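From: Raimo Jääskeläinen
To: skoltia-teleop list
Date: February 25, 2019
Subject: Re: [skoltia-teleop] gripper orientation when picking up the bottle

Roy Hulme wrote:

> I loaded the kitchen counter task from the Niven branch and tried
> recording with the handheld controller. The cup is fine. The bottle
> is giving me trouble. I come in from the side, close on the wide
> part, and it squirts out of the fingers more often than not. I have
> thrown away more episodes than I kept.
>
> Second thing: is there a rule for how fast we should move? My
> episodes run long compared to the ones already in the Zoklow set
> and I don't want to mix two styles if it matters for training.
>
> Third, should I reset the whole scene between episodes or only put
> the object back where it was?
>
> Roy

Roy,

Don't take the bottle by the wide part. The fingers don't open far enough to get past the middle of it, so you end up pinching a curved surface and the contact solver pushes it out. Come down from straight above with the wrist vertical and close on the neck. Once it is closed, wait a moment before lifting. I hold the trigger and count to two.
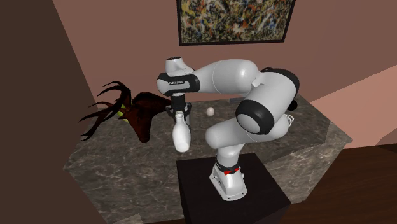 If the neck slips, you are probably too high. Go down until the fingertips are well below the lip and try again. Squeezing harder on the trigger does nothing, the grip force is fixed in the config and the trigger is only open or closed.

The other thing I see people do is rotate the controller while they translate. In the simulator your hand rotation maps one to one onto the gripper, but translation is scaled down to 60 percent. So when you reach across the table your wrist naturally turns a little, and the gripper turns the full amount while it has only moved part of the way. Press the side button to freeze orientation during the reach, then let go of it over the object. Onon has a setting to freeze orientation automatically above a certain speed, but I had it off for everything I recorded and would prefer we all leave it off.

Tilting is a separate case. Lift straight up first, clear whatever else is on the counter, and only then turn the wrist. With the clutter randomizer on you can get a lot of stuff under the arm, and the bottom end of the bottle swings out further than you expect.
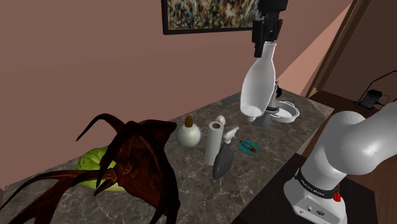

Bottle tilted, gripper on the neck. Wrist view is no help at this point, use the side camera.

On speed: there is no written rule. The episodes in the Zoklow set were capped at 1,000 steps and the cap is still in the recorder, so anything longer is cut without a warning. That may be why some of yours look unfinished when you play them back. I would aim to be well under it. What hurts training more than slow motion is standing still. If you stop halfway to think, the policy learns to stop there too. If you get lost, end the episode and throw it away. I dropped 15 of mine in November for this and the rerun was noticeably better, though I changed the camera crop in the same week so don't quote me on it.

On resets: do the full reset. If you only put the object back by hand, the rest of the clutter stays in the same layout and we get a run of episodes that are nearly copies of each other. The full reset also draws a new layout seed and writes it to the log. Without the seed I can't replay your episode on my machine.

For the cup, since you say that one works, just a few notes so we do it the same way. Keep the mouth facing up through the whole carry, even when it is over the bowl. Watch it from the high camera and let go of the stick when the cup is where you want it. Small corrections are fine and should stay in the recording. I would like to have more of them, in fact, as most of the old episodes are too clean and the policy has no idea what to do when it is slightly off to one side.

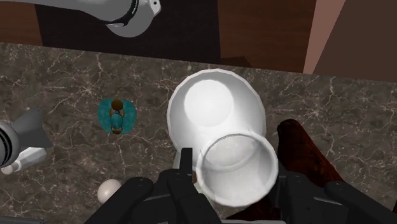
Check the fingers against the bowl as well. The collision mesh on the bowl is a bit larger than what gets drawn, so the gripper can catch on the rim when it looks like there is still a gap. When that happens the arm shudders and the joint velocities in the log go bad for a few steps. Discard those. I have a script that looks for the spikes and found 76 bad steps in my own data that I had missed by eye. I will put it in the tools folder on the Niven branch tonight.

Can you send me two or three of the failed bottle episodes before you delete them? Raw logs, no video needed. I want to see whether the contact settings are the same on both our machines. I changed the finger friction at one point and I'm not certain I pushed it.

Also, please put your initials in the operator field. Right now it says "default" for everyone.

Raimo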